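Sorting cell: left arm misses on film wrappers after finger swap

Forum > Cells and Integration > Maintenance and Setup

tarn_ortho
Posted 5th December

Two-arm tabletop cell, parallel grippers both sides, fixed camera over the work area. The task is picking snack wrappers off a wooden table and dropping them into bins along the back edge. Control side is Koleo, grippers are Flalus with the long pointed fingers.

I replaced the finger pads on both arms in October. Right arm has been fine. Left arm now closes above the film, or catches a fold and loses it on the way up. Over 65 logged attempts on the left arm I have 20 drops or empty closes. Right arm over the same count had 3.

Already done: re-zeroed the gripper, checked finger screws, ran the tool center point routine twice. Both runs agreed with each other. Pad part numbers match left to right.
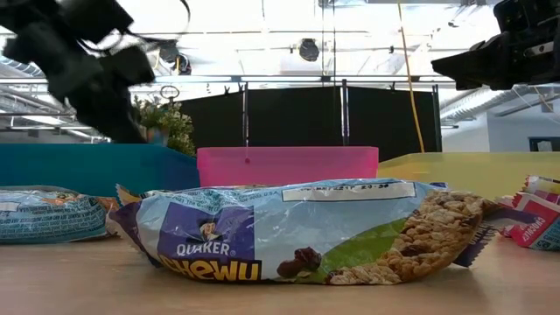

Misses are worse on the big flat wrappers than on anything rolled up or twisted. Approach is straight down, fingers closing across the short side. Commanded tip height is 2 mm above table on both arms. Before I start changing grip force I would like to know if anyone has seen one side go bad like this with identical pads.

stopbit
Two TCP runs agreeing only tells you the routine repeats. What did you touch off against? If it was the same pin with the same offset in the tool file, you can repeat a wrong number all day.

Put a feeler gauge under the left fingertips at the commanded height, then do the same at the far end of the reach. Post both readings.

mezzanine44
Grip force. Film wrappers have almost no body to them, and new pads are slick until they wear in. We clean ours with isopropyl and go up one step on force for the first week. Problem goes away.

stopbit
If it were slick pads the right arm would be doing it too. Same pads, same week.

mezzanine44
Not if one set got handled with greasy fingers. I have seen that more than once. It costs a wipe to find out.

tarn_ortho
Wiped both sets, lint-free cloth and IPA, let them dry. No change on the left. Will do the feeler gauge tonight.

Touch-off was against the pin that came with the Gündoğdu fixture plate. Pin height in the tool file is the value from the plate drawing. I did not measure it.

kerf_and_shim
Measure it. Also look at where the cables leave the top of the left gripper. If the loop is short it pulls on the wrist connector at full extension, and on a light arm that is enough to tip the tool. Jog to the far bin, stop, loosen the clamp by hand and watch the tip on a dial indicator. If the needle moves when the clamp comes loose, there is your answer.

Lock out the drives before you put your hands in there. Jog, stop, lock, then loosen.

tarn_ortho
Readings, left arm, commanded 2 mm:
Near the table center: 2.1 mm
Far reach: 3.4 mm

Right arm, same two positions mirrored:
Near the table center: 2.0 mm
Far reach: 2.2 mm

So the left is high, and it gets higher with reach. Pin height measured correct against the drawing.

stopbit
That is a tilt or a sag the wrong way, and a TCP z offset would be constant. Either the arm base is not sitting square to the table or something is lifting the tool as it extends. kerf's cable test is the right next step. I would still check the base bolts first, it takes less time.

mezzanine44
Fine, not the pads. I would still raise the force once the height is fixed. 2 mm over the table on film is asking a lot even when the number is right. We run at 1 mm with a compliant mount.

stopbit
Disagree on raising force. More force on a fold does nothing if the fold is only in the last millimeter of the finger. Fix the height, rerun the count, then decide.

kerf_and_shim
Agree with stopbit on order of work. On the compliant mount I am with mezzanine. Rigid fingers going to 1 mm over a wood table will mark the table sooner or later. Wood moves with humidity, too. Ours grew enough over one summer that we had to remap the surface.

tarn_ortho
Base bolts on the left arm were at torque. Did the cable test with the drives locked. Tip dropped 0.9 mm when I released the strain clamp. When I had the gripper open in October I put the clamp back one slot further down, which took up most of the slack in the loop.

Moved it back up a slot and re-dressed the cables with more loop over the top. Far reach on the left is now 2.5 mm. Not perfect. The remaining difference I will try to take out with a surface map, four corners plus center, separate for each arm.

stopbit
Do the map with the fingers at the actual grasp width. On those Flalus grippers the tips travel on a slight arc and the height shifts as they close. If you map closed and grasp open you bake in an error.

prk_user_9
Does the Koleo side let you store a surface map per arm? We are on Prakance and it is one map for the whole cell, so we have had to fudge it in the tool offset.

tarn_ortho
Per arm, yes. It is under the workspace settings, not under the tool. The file has to be reloaded after every controller restart unless you set it as default.

Mapping done with fingers at grasp width. Running another 65 on the left with force unchanged. Will post the count.

mezzanine44
Put the flat ones in a separate column if you can.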